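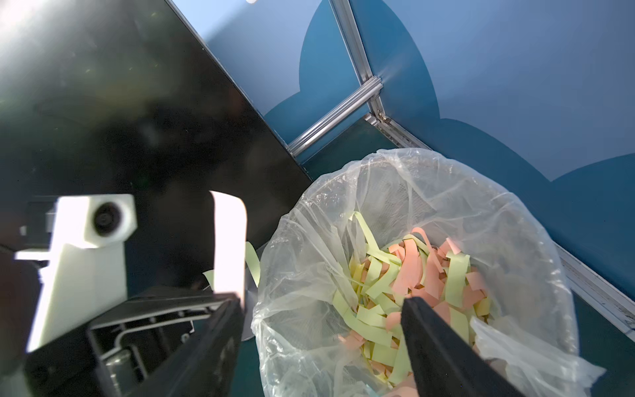

The Paper Strip Test

Anyone can pick up a cube. Guido Santoro has a drawer of them at the Clumden workshop, and every gripper he has ever bolted on lifted them without complaint. Shredded paper is another matter, and it's why I drove out in February to watch him and Teemu Peltonen put two sets of fingers through the same miserable job: reach into a lined bin, come up with some pink and green strips, leave the bag behind.

The bag is what makes it so good! Clear plastic wrinkles, shines, and clings to anything that brushes it. Long flat black fingers like the Brornitz pair slide down beside the liner nicely, but they need a wide opening and a careful approach. The Hourani set is shorter and softer, and it grabbed plastic on 31 of 109 tries.

Peltonen cares more about the camera. His sits in a white bracket beside the fingers, so it looks down into the bin as the arm goes in. "Glare is the enemy," he told me, scrolling through a few of his 3,780 saved attempts. He wants up to 1,000 more before he picks a winner. Santoro already has his favorite (the Brornitz, by a mile) and has started sketching a thinner tip for it.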